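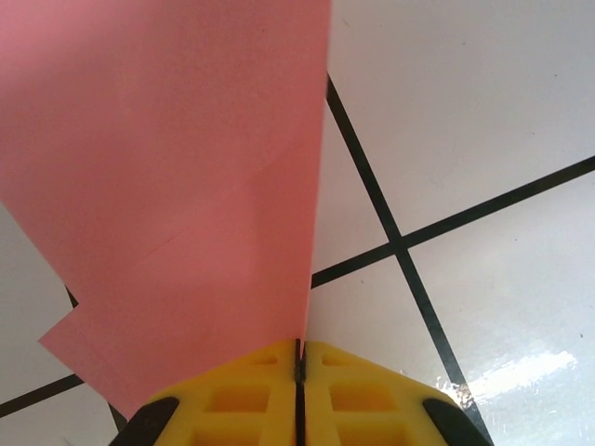 Plegado Flonau — colección de hojas de papel de color

Léeme del conjunto, versión 3
Mantenimiento: Ese Bassey
Última revisión: 25 de julio de 2019

Contenido

El conjunto reúne fotografías de hojas de papel de color en distintos momentos del plegado: hoja entera, primer doblez, solapas, esquinas en punta y formas terminadas. Son 400 imágenes repartidas en 6 carpetas, una por modelo de plegado. Cada carpeta lleva un archivo notas.txt con el nombre del modelo y las incidencias de la sesión.

Se preparó como material de consulta para el taller de papel Grimcombe, donde se usa para comparar dobleces y para escribir instrucciones. También sirve para practicar el etiquetado de pliegues.

Papel

Se usó papel de color liso, sin estampado. Los tonos con más imágenes son el rosa y el azul claro; el verde solo aparece en la carpeta del sobre. El gramaje no se anotó en las primeras sesiones y el campo correspondiente está vacío. No lo rellenéis a ojo.

El rosa cambia bastante con la luz, entre salmón y coral, incluso dentro de una misma hoja. En la tabla de colores se registra siempre como «rosa». Quien necesite el tono exacto tendrá que medirlo por su cuenta.

Estructura

imagenes/ — fotografías, en subcarpetas por modelo
etiquetas.csv — una fila por imagen
notas.txt — uno en cada subcarpeta
cambios.txt — historial de versiones

Campos de etiquetas.csv

id: número de la imagen dentro de su carpeta.
modelo: nombre corto (sobre, barco, caja, abanico, sombrero, molinillo).
color: color del papel según la tabla.
pliegue: «marcado», «tenue» o «ninguno». Se anota «tenue» cuando la línea se distingue pero el papel ha quedado casi plano.
direccion: horizontal, vertical o diagonal, tomando como referencia los bordes de la fotografía.
solapa: sí o no. Cuenta como solapa cualquier parte doblada que sobresalga del contorno de la hoja.
fondo: superficie que se ve detrás del papel, por ejemplo «baldosa blanca» o «mesa».

Cuando hay varios pliegues en una hoja se etiqueta el más largo. Los demás van en la columna de observaciones, separados por punto y coma.

Criterios de revisión

Todas las filas las revisaron 2 personas. Si no coincidían en el campo pliegue, se dejó el valor más débil. Las arrugas no son pliegues, aunque crucen la hoja entera; en caso de duda, consultad la guía Jerkon, en la que se basan los nombres de los dobleces.

Problemas conocidos

En la carpeta del abanico hay imágenes casi repetidas. Siguen ahí para no cambiar la numeración.

La dirección «diagonal» resulta poco fiable en hojas muy inclinadas, sobre todo cuando solo se ve un borde recto.

En la carpeta del sombrero, el papel blanco sobre baldosa blanca se confunde con el suelo. Para recortar contornos conviene saltarse esas filas.

Cambios

Versión 3: se añade el campo fondo y se corrigen los acentos en observaciones.
Versión 2, de abril: se incorpora la carpeta del molinillo, preparada con las hojas del lote Aliyu.

Uso

Uso libre con fines educativos, citando «Plegado Flonau» y la versión. Las correcciones se envían a Ese Bassey indicando carpeta, id y campo — sin adjuntar la fotografía.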